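Nirkatport two-finger gripper kit - bench notes from our test tables

Black, parallel jaw, two fingers per gripper. Sold singly or as a left and right pair.

I've had a pair of these on my bench for most of the summer and I'm very fond of them, so take this page as a fan's page with the complaints left in. We sell the Nirkatport fingers next to the older Marar jaws, and people ring up every week wanting to know which ones to buy. My usual reply is to ask what they're picking up. If it's boxes, save your money and get the Marars. If it's the sort of stuff that lives in a bathroom cupboard, keep reading!

My test kit is all chemist and supermarket stock. Toothbrushes are the best thing I've found for showing up a bad finger - long, skinny, a handle that changes shape halfway along, and hardly any height off the table. If a gripper can come in low and close on one without shoving it sideways, it'll cope with most of what you throw at it.

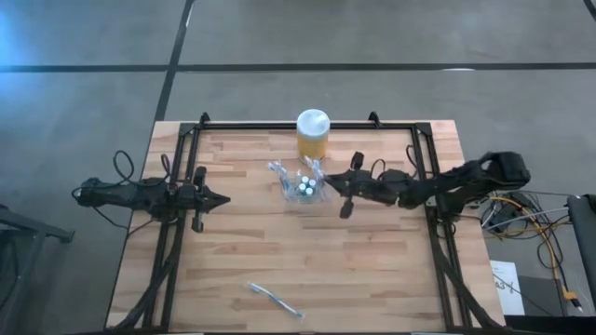 Two-arm table with a single toothbrush out, jaws open.

The finger has a pointed tip, so you can get it down beside a thing before you close. The old Marar jaws are flat and blunt, lovely on a carton and hopeless on a handle. I ran the two sets over the same 80 picks in December and the Nirkatports got 70 of them, against 39 for the Marars. One table, one operator (me), and I'd had more practice with the new ones by then, so please don't quote it as gospel.

Mounting is four screws and a plug. The screws supplied are a touch long if you're going onto a thin adaptor plate, so check before you tighten anything up. You'll want the wrist camera bracket as well. It's a separate part, number 302, and I think it should be in the box, but there you go. I've told them so twice.

With the camera on the wrist you see both fingertips the whole time, and that has changed how I set up a pick. I used to work from the overhead view alone and guess at the last bit of the approach.

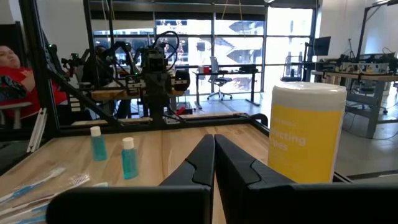
It does mean the fingers take up a fair slice of the view, and on a close approach the thing you're after can slip in behind one of them. Emilian Stanciu, who looks after our Clivdale customers, tilts his camera a few degrees further up than I do and swears by it. I've tried his angle and gone back to mine. The bracket has enough travel for either, so have a play before you lock it off.

Shiny packaging is the other thing to plan for. Clear plastic throws reflections back at the camera, and a toothbrush still in its wrapper is a much harder job than a bare one. The fingers themselves don't mind the wrapper so long as you come down onto the handle and leave the loose end alone. Slow your closing speed for the first few goes, then creep it back up.
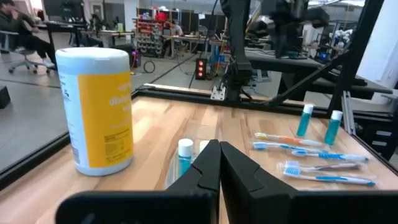 Can I fit the Nirkatport fingers to my old Marar gripper body?
Only with the adaptor plate, and you'll lose a little of the opening width. If your jobs are mostly small items you probably won't miss it.

For wide, round things like a tub or a canister, open all the way and come in square. I wouldn't choose these fingers for a table full of tubs, because the pointed tip gives you nothing there and the Marars hold just as well. Small bottles are fine. Grab them below the cap.

If you're buying a pair for a two-arm table, sort out your cables first. Leave a good loop at each joint and run the arms through their full reach by hand before you power up. I skipped that on the first day and spent the afternoon redoing the lot. 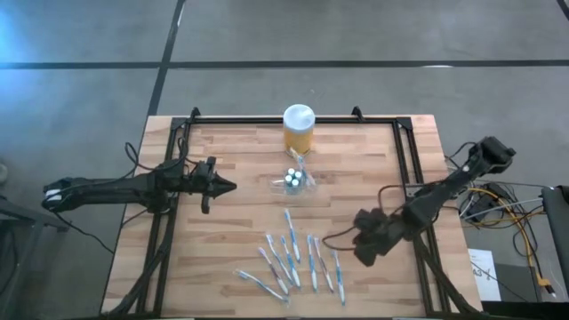
Joanne Furnival

Spares are kept at Lesville: fingers left and right, screws, brackets and the adaptor plate. Fingers wear at the tip first, so have a look at them whenever you clean the jaws and swap both together. Loan pairs go out for up to 70 days, and you can put the Marars on the same loan if you'd like to run your own comparison. Tell us which arm you've got when you order, as the plug is different on the older ones.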